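Kianoush Azimi
07/06/2019

Short thread on limescale, as the Plemunbridge supply has changed over and several people in Iltham have asked what it means for their kettles.

1/ Hardness is given as milligrams of calcium carbonate per litre. Above 200 is normally called hard. Our old supply came off the moor and was soft. The new one is a chalk borehole and is not.

2/ Scale forms when hard water is heated. Dissolved calcium bicarbonate breaks down, carbon dioxide leaves, and calcium carbonate is left on whatever surface is hottest. In a kettle that is the element or the base plate.

3/ A thin layer makes little difference to boiling time. The nuisance is flakes in the cup, and on older kettles with an exposed coil, local overheating and early failure.

4/ Citric acid is cheaper than branded descaler and does the same job. I use 46 g to a litre of warm water. Leave for 14 minutes, empty, rinse 2 times, boil once with plain water and throw that away.

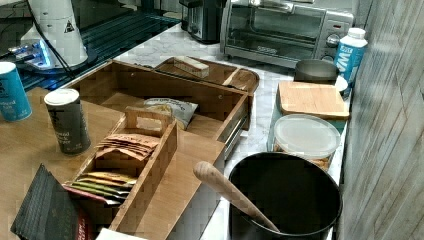 Mazandarani replied that white vinegar has always done the job in Rirkotside and costs less again. It does work. Acetic acid is weaker, so allow an hour, and expect the smell to last through a couple of boils.

5/ Do not mix either acid with bleach. The mixture gives off chlorine gas. Do not use them on marble or limestone either. Both stones are calcium carbonate and will etch for the same reason the scale dissolves.

6/ Jug filters reduce hardness while the resin is fresh. After that you are filtering for taste only. Change the cartridge by volume poured if you can keep track of it.

7/ I tested my own tap in February, before the changeover, and will test again next week with the same kit. Readings to follow on this thread.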